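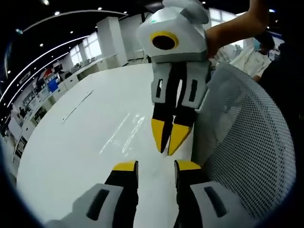 Week 3 handout: Why the bread did that

Hello again, bakers. Last week we ran out of time before we got to gluten properly, so I'm starting there and then moving on to salt and the long rise. If you missed the session, you can follow most of this at home with a bowl and a bit of patience.

Gluten, from the beginning

Flour has two proteins in it that don't do much while they're dry. Add water and they start grabbing on to each other, and what you get is a stretchy net. Kneading lines that net up and makes it stronger, but time does a lot of the same work for free! I used to knead for ages because my first cookbook told me to, and my loaves were fine, and then I got lazy one winter and just left the dough alone, and my loaves were also fine.

Try this before next time. Mix 300 grams of bread flour with 200 grams of water, no yeast, no salt. Stir until you can't see dry flour, cover the bowl, and go do something else for half an hour. Pull a corner of the dough when you mix it and again when you come back. The second pull should stretch a lot further before it tears. Bakers call this rest the autolyse, and you'll see the word all over the recipes in your packet.

A word on flour. The Mititz bread flour we use in class is fairly strong and drinks up a lot of water. The Jinavard all-purpose is softer, and if you swap it in without changing anything you'll have a sticky puddle on your hands (ask me how I know). Hold back two spoonfuls of water and add them only if the dough feels stiff.

Salt

Two percent of the flour weight is my usual. So for 300 grams of flour, that's 6 grams of salt. Salt tightens the gluten and slows the yeast down, and of course it makes the bread taste like something. Leave it out and the dough rises fast, feels slack and bakes up pale and dull. I've done it more than once, usually when I was on the phone.

Please weigh your salt. A teaspoon of fine table salt and a teaspoon of flaky salt are very different amounts, and this is where half the "my bread was too salty" questions come from.

The long rise

Yeast eats sugars and gives off gas and alcohol. Everyone knows about the gas part. What gets less attention is flavor, and flavor mostly comes from slow rising. Cold dough rises slowly, so the fridge is your friend. My own routine is to mix after dinner, leave the bowl on the counter for 2 hours, then put it in the fridge overnight and shape it in the morning.

How do you know when it's ready? Clocks are only a little help here. Poke the shaped loaf with a floured finger. If the dent springs right back, give it more time. If it comes back slowly and leaves a small dimple, bake it. If it doesn't come back at all, it's gone a bit far — bake it right away and enjoy a flatter loaf, or oil a pan and turn it into focaccia, which I sometimes like better anyway.

Words to know for next week

Hydration: water weight divided by flour weight. Our class loaf is 70 percent.
Crumb: the inside of the bread.
Oven spring: the last burst of rising in the first few minutes of baking.
Preferment: a bit of dough made ahead and added to the main mix.

Homework

Bake one loaf with an overnight rise and one with the same recipe done all in one day. Use the same flour for both. Write down when you mixed, when you shaped and when you baked, and bring a slice of each in a paper bag. We'll taste them side by side at the start of class.

If you need a scale, the Trumano one on the supply list is fine, and so is any cheap one that reads in single grams. Rice flour for dusting is at the Cheng market if your grocery store doesn't carry it.

Next week is sourdough starters. Bring a clean jar with a loose lid.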